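Forum > Cleaning & Upkeep > Kitchen and Pantry

Search this forum Go Advanced

Streaks inside a white box with a little fan in the back. What do I clean it with?
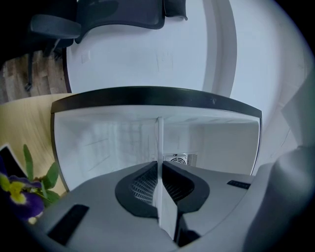

Started by Wilfredo Dizon (wilfredo_d), November, 9:12 pm | 3979 views

Hi everybody, longtime reader, and I think this is only the second thing I've ever posted. We moved into my aunt's old place and the white box with the black rim came with it, no manual, no label I could find, nothing. My wife calls it the fridge. My aunt (she's 81 and sharp as a tack) says it was never a fridge, it was a "keeping cabinet," and then she changes the subject to tomatoes. It's been switched off the whole time we've been here.

Anyway, the inside walls are that pale gray-white that shows everything, and there are streaks and smudges on them that I can't shift. I've tried dish soap and warm water, then a capful of Prolau, which was under the sink, and I may only have moved the marks from one spot to another. There's also a small round fan grille in the back with slats next to it, and I'm nervous about getting water in there. How would you go about it? I'd love to have it usable before the family descends on us for the holiday.

---

marmalade_jo wrote:

Welcome! Oh, I know those streaks. Half the time with white plastic (is yours plastic?) it's the soap itself. You wipe it down, it looks lovely, you walk off feeling pleased with yourself, and the film dries in stripes. Try it with nothing but warm water and a well wrung-out cloth, twice, and then buff it with an old dish towel. If it looks better after that, you've been fighting your own soap. I did that to my bathroom cabinet for an entire winter before my sister came to stay and set me straight.

---

Pant wrote:

Baking soda paste. Leave it on five minutes, wipe, rinse, done. I'd skip the Prolau, it has a scent and you'll be tasting it in your butter until spring.

And with a fan and louvers at the back, that's a fridge, sorry to your aunt.

---

Yaryna Harasym wrote:

I'm going to disagree with Pant a little, and I say this with affection, as he has been right about my oven twice. A fan doesn't make it a fridge. We had a drying cupboard when I was growing up with a fan in the back wall, and my mother kept herbs in it, and mushrooms when there were any. Plenty of boxes move air around without cooling it. Wilfredo, does it have any kind of dial, or a drain hole, or is it just the fan?

On the cleaning, please go easy with paste anywhere near that grille! Baking soda gets in between the slats and dries there, and then you're sitting on the kitchen floor with a toothpick, asking yourself how your evening came to this. Paste on the side walls, fine, keep it well away from the back panel. For the grille I use a dry paintbrush, the soft kind, and the vacuum hose held in my other hand. Unplug it first, please, switched off isn't the same as unplugged.

---

wilfredo_d wrote:

Thank you all, this is so kind. Yaryna, I haven't found a dial, but I haven't had it away from the wall yet either, so there could be something around back. It's unplugged as of tonight. I went and did it in my socks right after reading your post.

I did the plain water thing on the left side and I do believe marmalade_jo is onto something. A good deal of it came off with the second pass. What's left is more like faint slanting lines, and I can't decide if those are marks or just how the panel is made.

---

Pant wrote:

Run a fingernail across. If it catches, it's a scratch or a seam and you can stop scrubbing.

Still a fridge.

---

asulwood_annie wrote:

Coming in from the fridge side of the aisle, with a question: did anybody mention the rim? If that thick black edge is a soft seal, it wants its own wipe with plain soapy water and then a proper drying, all the way around and into the rounded corners, where the crumbs live. If it's hard trim, treat it like the walls. I let mine go for 12 years and you don't want to hear what I found. Also, I see a tiny pale dot on the right-hand side of it. Could be a screw, could be a blob of old paint. Leave it alone until you know!

---

Yaryna Harasym wrote:

Annie is right about the rim and I'm cross that I forgot it. Cotton swabs for the corners.

---

wilfredo_d wrote:

Fingernail doesn't catch, so it's back to the cloth for me tomorrow. I called my aunt about the dial and she said "ask your uncle," who has been living in Druvano and not answering his phone. I'll try him again after supper.

Contact us | Terms | Copyright Asulwood Home Forums | Back to top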